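Merkex — fiche descriptive du jeu « vaisselle et plan de travail »

Version de juin. Fiche tenue par Loubna Kettani.

Contenu

Merkex rassemble des séquences de rangement de vaisselle sur une table de cuisine. Le jeu compte 106 séquences, réparties en 31 dispositions de départ. Une disposition correspond à un état de la table : quels objets sont sortis, où ils se trouvent, lesquels sont déjà à leur place. Les fichiers sont classés par disposition, puis par ordre d'enregistrement.

Les annotations sont en français. Une traduction anglaise des noms d'objets se trouve dans le fichier objets.csv, colonne 3.

Objets

La liste complète comprend 40 entrées. Les plus fréquentes sont les assiettes de couleur, les mugs, le bol bleu marine, le porte-assiettes en bois et l'arbre à mugs. Le mini-four reste à gauche du tapis et n'est pas déplacé. Sa porte est annotée à part (« four_porte »), de même que la poignée.

Les assiettes sont désignées par leur couleur : grise, bleu clair, jaune, vert menthe. Pour les mugs bicolores, on donne d'abord la couleur extérieure — le mug bleu canard à intérieur jaune s'écrit donc « mug_canard_jaune ». Le mug rose clair s'écrit « mug_rose ».
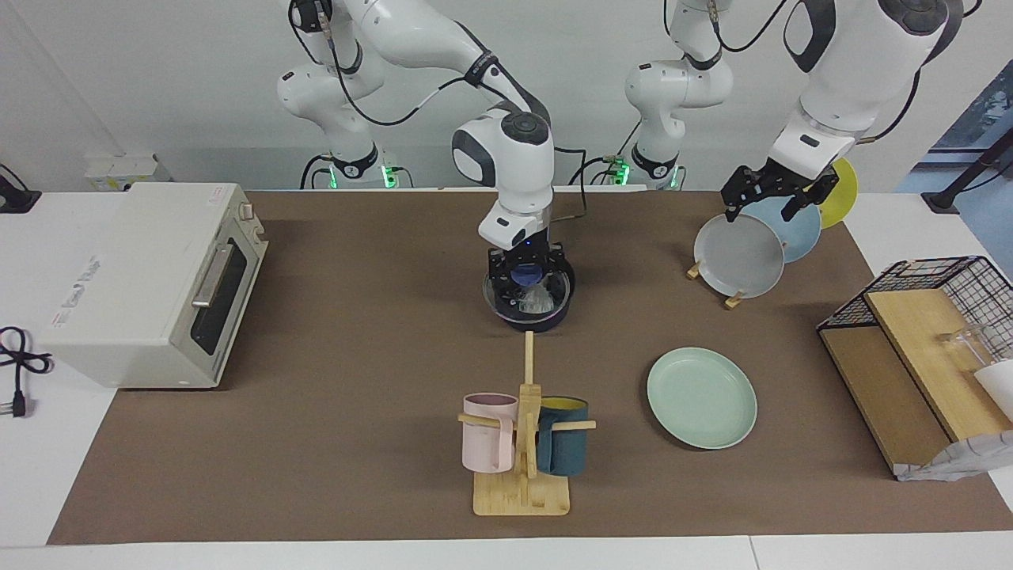

États annotés

Assiette : « debout » si elle tient sur la tranche dans le rang, « à plat » si elle repose sur le tapis. Une assiette appuyée de travers contre une autre compte comme debout.

Mug : « suspendu » ou « posé ». On note aussi le côté, gauche ou droit, vu depuis l'avant de la table.

Bol : « vide » ou « occupé ». Le contenu n'est pas détaillé quand il s'agit de plastique froissé ou d'emballage, l'étiquette « divers » suffit.

Organisation des fichiers

sequences/ : les vidéos, un dossier par disposition
etats/ : un fichier texte par séquence, état initial et état final
objets.csv : noms, couleurs, traductions
exclusions.txt : les 10 séquences à écarter pour l'évaluation

Limites connues

Les couleurs claires se confondent parfois, en particulier le vert menthe et le bleu clair. En cas de doute, se fier au fichier d'états. Les reflets sur la porte vitrée du mini-four n'ont pas été corrigés. Il n'y a ni couverts ni verres à pied dans cette version — ils font l'objet d'un jeu séparé, Pindel, dont les noms d'objets suivent la même convention.

Signaler une erreur

Indiquer le numéro de la séquence, l'objet concerné et l'état attendu. Les corrections sont reportées dans la version suivante, sans modification des numéros existants.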